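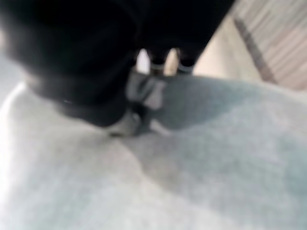 Floltell throw in light gray, fabric close up

Floltell Throw Blanket, Light Gray

Home / Bedding and Throws / Floltell

The Floltell is a soft throw with a fuzzy surface. It is sold by Mamau in one size for sofas, guest beds and reading chairs. The cloth drapes easily and falls into shallow folds when it is laid down loose. It can be folded flat for a shelf or rolled for a basket.

The color is a light gray. It looks nearly white in strong light and a little bluer in shade, so customers matching it to a sofa or a rug should order a swatch first. Swatches are free and go out by regular mail.

Details
Material: polyester fleece, both sides
Weight: 300 g per square meter
Edges: folded and stitched
Color: light gray
Item group: Floltell throws

Washing
Wash at 33 °C on a gentle cycle with a small amount of liquid detergent. Do not use fabric softener or bleach. Wash separately the first time, as new fleece gives off some lint. Tumble dry on low or hang over a rack. Do not iron. If the pile looks flat after storage, shake the throw out and brush it lightly with a dry clothes brush.

Storage
Fold once lengthwise, then in thirds. Keep it dry and out of direct sun. Throws stored in a zip bag over the summer should be aired for a few hours before use.

Shipping and returns
In-stock throws leave the Ginard warehouse within 4 working days. Orders of 5 or more are packed in one carton and may take longer. Unwashed throws can be returned in the original band. Swatches do not need to be sent back.

Customer notes
"Bought two for the spare room. Softer than the old ones and they wash fine. The band was hard to get off without scissors." Simone Magalhães

"Good throw, a bit short for me if I want my feet covered and my shoulders too. I use it on the sofa and it stays put." Arvo Toivonen

Related items
Pitkänen cushion cover, light gray
Pitkänen cushion cover, charcoal
Floltell throw, sand (back in stock in October)

Page updated 2026-09-04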